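Folding Button-Up Shirts Without the Fuss

Posted Jan 21, 2020 in Laundry

I used to be a shirt stuffer. Clean shirts came off the line, got rolled into something like a burrito and went into whichever drawer had room, and then I'd stand there at seven in the morning with the ironing board out, cross with myself. I've been folding properly for a while now, and it takes so much less time than I thought it would that I feel a bit silly about all those mornings!

First thing, get yourself a big flat surface. The bed is where most of us fold, me included for years, but a mattress gives under your hands and the shirt slides all over the place. A table is so much nicer. I cover mine with brown paper off a big roll (mine's from Heinonen, the packing supply place out by the highway, and the roll has lasted forever) and run a few lines of dark blue tape across it. The lines are wonderful for getting things straight. You lay the shirt down, look at where the tape comes out on either side, and you can tell right away if you're crooked.

Button the collar button before you do anything else. Just that one is enough to keep the neck together, though if the shirt is slippery I'll do one more halfway down. Then smooth the body with the flat of your hand, working from the middle out to the side seams, and bring one sleeve across the chest on a slant, with the cuff landing over on the opposite side. Don't yank it. If the sleeve bunches up at the elbow, lift it by the cuff, give it a little shake and lay it down again.
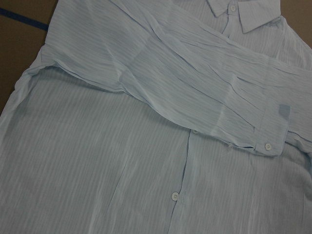

Jerkley wrote in after the last laundry post to say that crossing the sleeves in front leaves a ridge right where everyone can see it, and that turning the shirt face down and folding the sleeves along the back is the only way to go. Fair point, and for a dress shirt with a smooth, stiff front I'd do the same. For crinkly everyday cotton I go sleeves in front because it's quicker and the creases disappear into the texture anyway. Try it both ways and see which one your shirts put up with.

After the first sleeve, do the second one the same way, so they make a loose X. Then fold each side in toward the middle, and bring the bottom hem up in 2 folds if the drawer is deep or 3 if it's shallow. My dresser is an old Kimer with drawers that barely hold a sweater, so it's always three for me. Flip the whole thing over, tuck the tail under, and straighten the collar with your fingertips.

About wrinkles — most of what people call folding wrinkles were there before the folding started. Take the shirt out as soon as the dryer stops, or better still, pull it out a few minutes early and hang it over a chair back. When I forget (often!) I spread it on the table, mist it lightly with plain water, smooth it down and go make coffee. By the time I've had my coffee it's usually fit to fold, and if it still feels cool to the touch I leave it a bit longer. 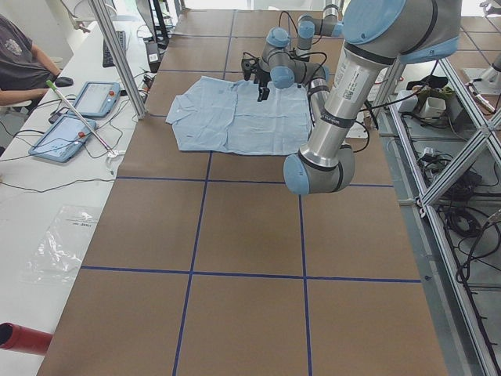

Can you fold a shirt that's still a tiny bit damp? It's better to wait, because even a little damp in a closed drawer will give you a musty smell by the end of the week, and then you're washing the whole stack again.

Now, stacking. I used to pile shirts flat, one on top of the other, and I only ever wore the top two. Standing them on edge like books works much better for me, collars up, lighter colors at the front. Skeltix makes a plain drawer divider that I like, the kind you slide along, but a cut-down shoebox does the job too and costs nothing. I've got 19 shirts in one drawer that way, and I can see every one of them.

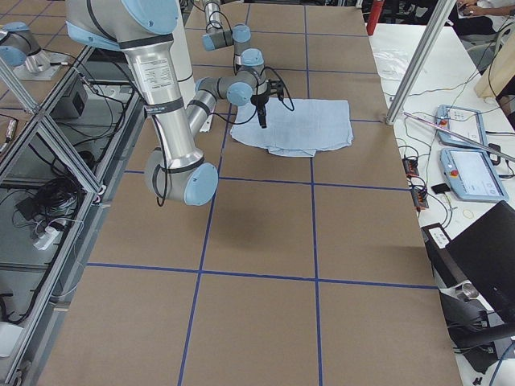 If you want them really tight, leave a hand's width free at the end of the row so you can tip the stack and get one out without dragging its neighbors along. Linen goes on a hanger in my house, always, and so does anything with pleats down the front. Flannel folds up so fat that I keep it on the closet shelf until spring.

I'm planning to do fitted sheets in February, so if you have a method that works, please leave it in the comments. Mine still come out as a ball.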